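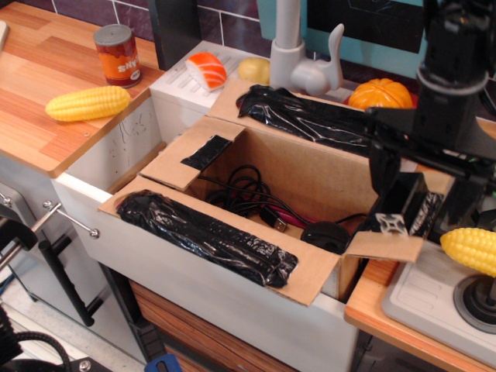 4. Collecting the demonstrations

4.1 Why we went back to a box in a sink

Most of the tasks in our first round were too kind to the robot. A spoon went from the worktop to a plate, the plate was flat, the spoon was rigid, and the policy we trained on those recordings did quite well without telling us very much. So when Rohani Tambunan suggested cardboard I was keen straight away — flaps are awkward things. They bend when you lean on them, they spring back a bit when you let go, and they never sit at quite the same angle twice. People deal with this without thinking. I was curious how much of that would survive being passed through a joystick and a pair of metal fingers.

The set we call Drernudon is what came out of it. It holds 169 demonstrations, all given by remote control in a toy kitchen, and all of them involve an open box standing in the sink basin. The operator is asked to do one of two things: move a flap, or reach down into the box. We kept the instructions as loose as that on purpose (I did try a longer version, and the operators simply stopped reading it). Everything else was left to them, including which side to come in from and how fast to go.

4.2 The operators and their controls

We had nine operators, counting me. Two had driven an arm before. Control was by a hand-held leader, a small passive copy of the arm that you move about with your own hand while the real one follows. Our leader is the second version from Wenico, with the joints loosened a little, and I'm very fond of it! You can hand it to someone and they will be doing something sensible within a few minutes. The software that passes the joint angles across and writes them to disk is Atex, which Wulan Halim wrote and still maintains, and which we used with only small changes.

Each operator had seven practice runs that we threw away. After that we kept everything, good or bad, unless the arm tripped its own safety stop. I know some groups only keep the tidy runs. We talked about it for a long time and came down on the other side, mainly because a fumbled approach followed by a second try is exactly the kind of thing we want a robot to have met before. A fumble in the recording costs very little. Throwing it out costs you the recovery as well.

One small matter of seating. Operators sat to the side of the kitchen, where they could look at the box directly, and were not shown the camera views while driving. Rohani would have preferred it the other way round, so that the person sees only what the policy will later see. I think she has a point, and we'll come back to it in Section 6.

4.3 Setting out the kitchen

Nothing here is fancy. The box goes in the white basin with its flaps folded outwards over the rim. The flaps carry black tape, which gives them a shiny, crinkled surface in places, and the shine moves about as the cardboard bends. I like this as a test for vision. A policy that has learned to look for plain brown card gets a nasty surprise when a stretch of it is glossy and black.

We left the toy food out on the surfaces around the sink. In the session shown in Figure 3, for instance, there is a can with an orange-red label and the letters "SNY" on the left-hand counter, a yellow corn cob in front of it and a second cob over on the stovetop. A pumpkin sits behind the sink. None of these is part of the task, and operators were told to leave them alone. They matter all the same, as the policy has to learn that a bright yellow thing at the edge of its view is no reason to go anywhere.

The depth of the basin turned out to be the hard part for people. Coming straight down from overhead, the gripper hides the very thing you are reaching for, and from the side seat the near flap gets in the way too. Several operators took to leaning over in their chairs. Others used the rim of the box as a guide, nudging a flap and judging the height from how much it gave. I thought that was rather clever, and we could later find the same nudge in the recorded joint angles, as a short pause with a tiny bounce in it.

Figure 3. Arm lowered to the open box in the sink basin.

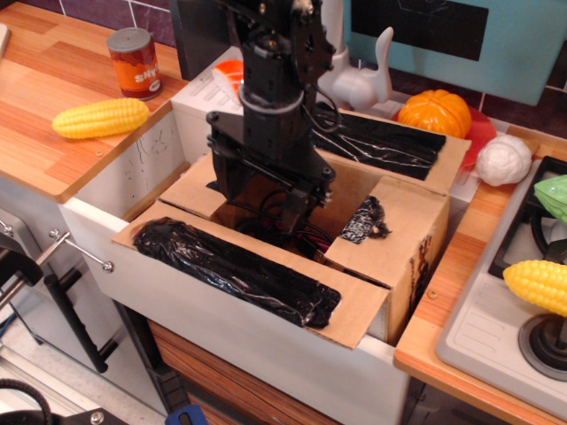
4.4 Cutting up and labelling the recordings

The raw recordings were too long to use whole. People dither at the start, quite reasonably, and some like to park the arm neatly at the end. We trimmed both and then cut what was left wherever the gripper changed from closing to opening or the arm stood still for more than half a second. That gave us 649 segments. Each one got a short label in plain words, typed by whoever had been driving — "push right flap out", "go down into box", "back off and try again", that sort of thing.

I had expected to tidy the labels up into a fixed list and I'm glad I didn't. Two operators can make nearly the same movement and mean different things by it. One is shoving a flap to clear the way, the other is shoving it because the flap is the job, and the words are the only place where the difference shows. Wulan ran the training both with the free labels and with a cut-down list, and the comparison is in Section 5.

There was one nuisance. Segments in which the arm pressed on the cardboard were often split in two by the standing-still rule, as people slow right down when they feel (or think they feel) something push back. The leader gives no force feedback at all, so what they were feeling was only their own caution. We joined these pairs again by hand, using the labels to tell which ones belonged together. The Hutapea recordings, made earlier on the same arm, had not been joined in this way, so we reprocessed them before using them for the comparison in Section 5.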